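Skirnik Dual-Action Polisher, Six-Month Review

Print this page
E-mail this page

The Skirnik is a corded dual-action polisher sold for home garage use. It has a 15 mm throw, a 5-inch backing plate, and a six-position speed dial at the rear of the body. I bought mine at retail and have used it for six months on three vehicles: a black sedan with heavy wash marring, a silver wagon with moderate oxidation on the hood, and a white pickup that had never been polished. I also own the Dillex, an older 8 mm machine, and I used it as the reference tool on alternate panels.

The test method was simple. Each panel was washed, clayed, wiped down with a panel prep spray, and divided with low-tack tape. One half got the Skirnik and the other half got the Dillex, with the same pad type, the same polish and the same number of passes. I took paint thickness readings before and after, and inspected under a handheld light with the garage lights off.

What is in the box

The kit includes the polisher, a 5-inch backing plate, a side handle, a hex key, a spare pair of carbon brushes and one foam pad. The pad is a soft finishing foam with an open cell structure. It will spread wax and that is the extent of its usefulness. Budget for cutting and polishing pads from the start. The manual covers assembly, speed settings and brush replacement, and the exploded parts drawing at the back is legible, with a part number for each item. The side handle threads into either side of the head. There is no bail handle in the kit and none listed as an accessory.

The cord is 13 feet long. On the sedan this was enough to reach one full side from the outlet by the workbench. On the pickup I needed an extension for everything forward of the doors. The jacket is rubber, stays flexible in a cold garage, and has not marked any paint, though I drape it over my shoulder on horizontal panels regardless.

Weight and balance

Bare weight on my scale, with backing plate fitted and cord supported, was 6 pounds. The Dillex is lighter, and the difference shows up on vertical panels. Doors and rocker areas are tiring with the Skirnik after the second section. On a hood or roof the weight works in your favor, and very little added pressure is needed to keep the pad rotating.

The balance point sits slightly behind the head. With one hand on the body and the other over the head, the machine stays flat without correction. With the side handle fitted it wants to tip toward the handle, and I removed it after the first panel. The rubber overmold on the head is thick and does not get slick with polish residue. 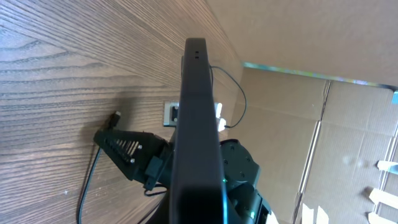 Speed control is the strongest part of the machine. The dial has firm detents and did not drift in use. Under load, with a microfiber cutting pad and moderate pressure, the motor holds its speed well at setting 4 and above. At setting 2 and below it slows noticeably when the pad is pressed. Those lower settings are best kept for spreading product. A soft-start circuit brings the pad up gradually, and I had very little sling as long as the pad was placed on the paint before the trigger was pulled.

The trigger lock is a small button on the left side. It engages easily and releases with a second squeeze. Left-handed users will find it under the palm, where it can be pressed by accident.

Correction results

On the black sedan, using a medium foam pad and a one-step polish, the Skirnik removed most of the light wash marring in four passes at setting 5. The Dillex half of the same panel needed six passes to look comparable under the light. The deeper marks on the trunk lid remained visible on both sides of the tape after a second set. Those marks catch a fingernail, and no machine in this class should be expected to remove them without taking more clear coat than is sensible.

Paint thickness readings on the sedan's hood averaged 98 microns before work started. After correction the average had dropped by less than the repeat error of my gauge. That is a reasonable result for a one-step product, and it says more about the polish and pad than about the polisher.

On the silver wagon, the oxidized hood responded quickly to a microfiber pad with a cutting compound. Haze from the compound was visible in direct light and came out with one finishing step. I could find no difference in final gloss between the two machines. The time difference was clear, however. The long throw covers more area per pass, and the Skirnik finished its half in fewer minutes every time.

The white pickup has soft clear coat and large flat panels, and this is where the tool is most comfortable. The bed sides were done in one session with two pad changes.

Curves and tight areas

A 15 mm throw is a compromise on curved surfaces. On the wagon's fender flares the pad stalled repeatedly. Tilting it to follow the curve stopped rotation almost completely, leaving only oscillation, and oscillation alone does little correction. The Dillex with its shorter throw kept turning on the same section. Anyone with a car that has strong body lines should expect to keep a smaller machine on hand, or to finish those areas manually.

The 5-inch plate is too wide for A-pillars, mirror housings and the strip between a license plate recess and the tail lights. Skirnik lists a 3-inch plate as an accessory. I tried one. It fits, but the counterweight is matched to the larger plate and the vibration increases enough that I stopped after one pillar.

Mark the backing plate with a line of paint pen across the edge. It makes rotation easy to see, and a stalled pad is the most common reason for poor results with any dual-action machine.

Vibration, heat and noise

With the supplied plate and a 5.5-inch foam pad, vibration is low for a long-throw tool. My hands were not numb after a full hood, which I cannot say for the Dillex. Thick pads make it worse. Wool pads, even short pile ones, produce a wobble above setting 4.

The body becomes warm near the vents after extended use at high speed. The head gets hotter than the body. After a long session on the pickup the head was uncomfortable to hold with a bare palm, and I set the polisher down for ten minutes before continuing. Pads also build heat at the center. I rotate three pads per car and clean each one with compressed air or a stiff brush after every section.

Noise is moderate, with a higher pitch than the Dillex. Ear protection is advised for anything over a short session in a closed garage.

Pads and products used

Most of the foam work was done with Marinho pads in medium and finishing grades. They have a center hole that helps with heat, and the hook-and-loop backing has held after repeated washing. One medium pad began to separate at the edge on the wagon, probably from running over a sharp trim line. I also tried Trallano microfiber cutting discs. They cut quickly but load up with residue fast, and on the black sedan they left haze that needed a full finishing step. On silver and white the haze was much less of an issue.

Use less polish than the bottle suggests. Four small drops on a primed pad is enough for a two-foot square section. Excess product lengthens the wipe-off and clogs the foam.

Durability

At six months the motor sounds the same as it did when new. I opened the brush caps in February and wear was slight. The hook face on the backing plate is starting to flatten toward the outer edge, which is normal with frequent pad changes and will be sped up by pulling pads off while hot. A replacement plate is easy to find. The vent screens collect dried polish dust and should be blown out after each car.

One fault appeared. The speed dial cover came loose in the second month and had to be pressed back into place. It has stayed there since. The printed numbers on the dial are wearing off at the two settings I use most.

Who should buy it

The Skirnik suits an owner with one or two cars, mostly flat or gently curved panels, and some patience for pad care. It corrects faster than a short-throw machine and is easy to control. It is a poor choice as the only polisher for a small sports car with tight contours, and it is heavier than it needs to be for someone who mainly wants to apply wax.

Compared with the Dillex, I reach for the Skirnik on hoods, roofs, trunk lids and truck beds. The Dillex still handles bumpers, flares and anything near trim.

Good: stable speed under load, low vibration with the stock plate, secure grip, spare brushes included.

Bad: stalls on curves, heavy on vertical panels, hot head in long sessions, included pad is of little use.

Print this page
E-mail this page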